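Holding the Steam

Bread dough and steamed bun dough start out almost the same. Both are wheat flour, water, yeast and a little sugar. The difference lies in how heat reaches them. An oven dries the surface and browns it. Steam condenses on the dough, gives up its heat there and keeps the skin pale and soft.

Steam at sea level sits at 100 degrees Celsius, and the surface of a bun cannot get hotter than that as long as the pot is vented. Browning needs far more. What steam lacks in temperature it makes up in speed of transfer, and a small bun can be set to the center in 11 minutes.

The trouble comes at the end. Starch and protein need time to firm up, and until they do the crumb is held open mostly by hot gas and vapor. Lift the lid too early and the vapor inside cools, the pressure drops and the walls fold in. Cooks in the town of Marar call the result an old man's cheek – wrinkled, dense and slightly gray. 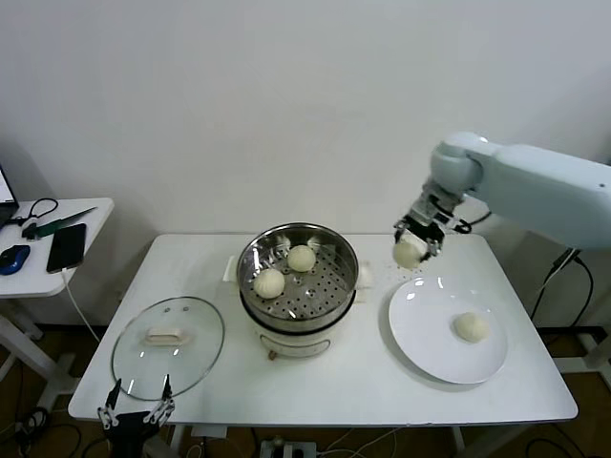 Nandini Unnithan puts most collapsed buns down to proofing, and argues that the lid gets blamed for faults already present in the dough. Her rule is to stop the second rise early, at 20 minutes in a warm kitchen, while a fingertip mark still fills back slowly. Overproofed dough has thin walls, she says, and no amount of care at the stove will thicken them.

The Trillberg test kitchen looked at both explanations last December. Buns were made from Goler flour, a soft wheat sold for cakes, and from Jaditz, which is stronger. With the heat off and the lid left in place for 5 minutes, the stronger flour held its shape in every batch. The soft flour gave a whiter bun and a finer crumb but wrinkled when the rise ran long.

Dripping water is a separate fault. Drops falling from a flat lid leave yellowish, glassy spots where the starch has been soaked. A cloth tied under the lid catches most of them, and a domed lid sends them to the rim.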